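Imbridge shared work room gets its long table back

The shared work room in Imbridge opened again in December, and the long wooden table is still the place where most people want to sit. The room was closed for 14 weeks while the floor in the building was repaired.

Members now pay 62 a month, the same price as before. The work cost 875 more than was planned, and the difference was covered by Sowah, the print shop on the ground floor. 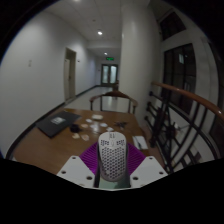

Tatiana Vrabec, who manages the bookings, said the new rule is simple: people may leave their things on the table during the day, but it must be clear by eight in the evening. "We had cards, stickers and cables staying there for weeks," she said. "I don't want to throw away the work of somebody."

Small paper pieces are the biggest problem – they are easy to lose and easy to mix with those of a neighbor. 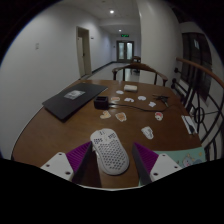

Each member will receive a flat box with a name on it, and the boxes will be kept on a shelf near the door. The room can be booked from nine in the morning. Groups who want the whole table should write to the office one week before.

Recent items
Tundance bus stop moves across the road
Drullus bakery looks for morning staff
Library extends evening hours

We use cookies to remember your settings. Accept | Read more

Contact | Copyright Imbridge local news | Back to top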